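Section 4. Preparing the Table and Folding Long Garments

This section covers the Virnby folding cloth and the basic fold for trousers and other long items. Read it through once before you start.

4.1 Laying the cloth

1. Clear the table and wipe it down. Let it dry.
2. Unroll the cloth and smooth it from the middle toward the edges.
3. Pull any slack over the side of the table. Do not tuck it under.

Note: A new cloth may show fold lines from the package. These relax with use and do not affect folding. 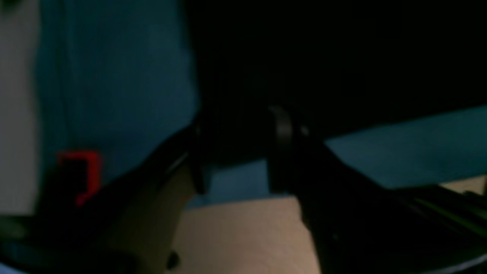
Small items get lost under clothing more often than you would expect, so check the cloth before each garment goes down. Clips, tags and loose buttons can snag a knit or leave a mark when the fabric is pressed flat. Bright ones are easy to find, as with the small red piece against the teal, but dark ones call for a pass with the flat of your hand.

CAUTION: Do not iron on the cloth. It is not a heat-resistant surface.

4.2 Placing trousers

1. Close the zipper and empty the pockets.
2. Hold the trousers by the waistband and bring one leg over the other.
3. Lay them lengthwise, close to the far edge of the cloth, so the near side stays free for folding.
4. Take hold of both ends and pull gently until the legs lie straight. 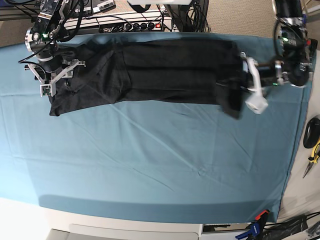
5. Smooth out diagonal creases with your palm — start at the waist and work toward the hems.
6. Bring the hems up to the waistband, then fold in half again.

Note: Black fabric shows lint. Brush the cloth before folding dark clothes.

For stacking and storage, see Section 5.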